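Home | Gallery | Stall Days | Find Us

Flarkville Swap Table: The Jewelry

In July, Thilini Amarasinghe asked the neighbors for any jewelry they had stopped wearing. She got 36 pieces and a great many opinions. Pilasik hosts the table again this year, and every piece costs the same: one piece of yours. Clip-ons count. Single earrings don't, and we have had this talk.

Please undo your own knots first. Last year's took more than 6 evenings.

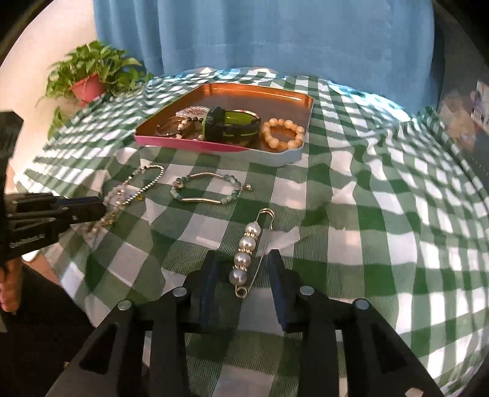 Page last changed: September 2024

The black and lime-green bangle has the tray's full attention, though the big peach beads are holding their own. Out on the gingham, the turquoise bracelet with the little silver charm is up for swap too. Thilini says she isn't tempted.

Contact Thilini | © Flarkville Swap Table | Back to top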